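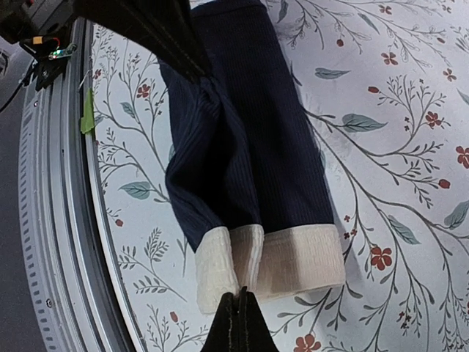

The folding bench at Skorneck
Gallery, August 2021

Sarell has washed, pressed and folded clothes for other companies at Skorneck for many years. Most of what comes through the door is returned stock from online shops, with some hire clothing and a little staff uniform. It all has to be checked, laid flat, folded and bagged before it goes back.

In June part of the folding moved to a robot bench, which the staff call Tai after the name on the paperwork. This page is about the work on that bench and the people who work beside it. The words are by Liam Holroyd, with help from the folding room.

At the bench
A dark navy ribbed garment with cream edges, on the patterned cloth. One gripper has hold of the navy part near the top and the other is at the cream hem.

The cloth
The branches and red blossoms are printed on white cloth. Tanvir Wijesinghe brought the cloth in when the plain grey cover wore through, and it has stayed. Dark clothes show up well against it. Pale ones are less easy, and for those we put a dark sheet over the top. Changing over is a two-minute job and is done by whoever is nearest.

What gets folded where
Knitwear, sweatshirts and plain trousers go to the bench. Anything with beads, loose belts, pleats or a lining that slips is still done by hand at the long tables. Shirts were tried in the first month and sent back to the tables, as collars came out crooked too often. Atance, who supplied the arms, are working on shirts at their own site and will bring them back to us when they have something to show.

Ribbed fabric has its own problems. It stretches when it is pulled and bunches when it is pinched, and a person's fingers feel that happening and let go a little. Baltazar Montes spent a good part of the early weeks standing at the bench and telling the Atance engineers where he would have put his hands. Some of that is now in the way the arms go about picking up a hem.

The numbers
The bench folded 3563 garments in its first full month. Roughly 70 in every 100 were good enough to bag straight away. The rest were opened out and done again by hand. A practised folder does better than that and is a good deal quicker. The bench is mostly useful late in the afternoon, when the hand folders have been on their feet all day and the cages are still coming in.

Who does what now
No one has left because of the bench, and the company has said in writing that no one will be asked to before the trial is reviewed. Jobs have changed all the same. Pak-hei Sin used to fold for the whole shift and now spends the first half loading and checking at the bench, then goes back to the tables. He says his shoulders are better and his head is more tired.

"With folding you can think about your dinner," he said. "With this you have to keep looking."

Lok-yiu Mak trains the others on stopping and restarting the arms. She was a presser before and had not worked with machines of this kind. Her training sheet is taped up by the door — one side of paper, large print, with the stop procedure first. The extra hourly rate for trained bench staff was agreed after some argument and is paid for every hour of the shift, including the hours spent at the tables.

Things people have asked for
A lower stool for the checking place. It has been ordered.
A rota that does not put the same person on the bench two shifts running. This started last week.
A quieter fan. No answer yet from Atance.
Somewhere to write down bad folds other than the back of a delivery note. There is now a book, kept in the drawer under the label printer. Please put the type of garment as well as what went wrong, as "sleeve" on its own is no use to anyone.

Visiting the folding room
Staff from the other Sarell sites are welcome to come and see the bench during the afternoon shift. Ask Liam first. Long hair must be tied back and lanyards left at the front desk. If you want to try loading a garment yourself, Lok-yiu will go through the sheet with you before you start.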